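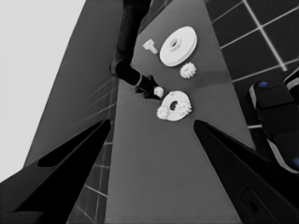 ## About Wilthorpe Kitchen

Wilthorpe Kitchen is a 46-seat restaurant and catering company on the corner of Hetov Street and the old mill road. We serve lunch and dinner Tuesday through Saturday and cook for private events the rest of the week.

Bontu Mersha opened the restaurant after nine years of running hotel kitchens. She still writes the menu and works the line most nights. The first version of the place was a lunch counter with four soups and a bread oven. Dinner came a year later, when the shop next door closed and we took over the lease.

## What we cook

The menu changes with the season and stays short. Braised lamb, lentil stew, roast chicken and flatbread are on it all year. Fish is on the menu when we can get it fresh, usually Thursday. We buy most of our vegetables from Damasceno Farm, 30 miles south of town, and they decide a good part of what ends up on the plate.

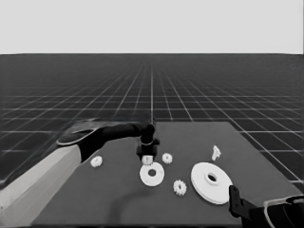
In December we add a fixed-price dinner with five courses. It books up early, so call ahead if you have a date in mind. The regular menu isn't served on those nights, but the bar has soup and bread for walk-ins.

Bread is baked in house every morning we're open. Loaves not used for service are sold at the front counter after 2 p.m.

## Catering and private events

We catered 413 events last year, from office lunches to weddings. The smallest order we take is for eight people. For larger parties we use the Enix Room, our upstairs hall, with its own kitchen and a separate entrance on the parking lot side. It has 2,000 square feet of floor space and an elevator.

Menus for events are set two weeks ahead. We can work with most allergies – please tell us when you book, and again when you confirm the guest count.
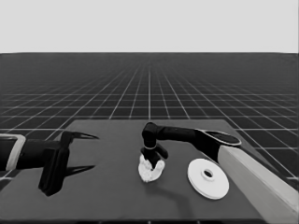
*Image: Wilthorpe Kitchen*

## Working here

Our cooks and servers share tips evenly, and everyone eats together at 4 p.m. before dinner service. Open jobs are posted by the front door and at the counter. Bring a resume in person, any afternoon but Saturday, and ask for Bontu.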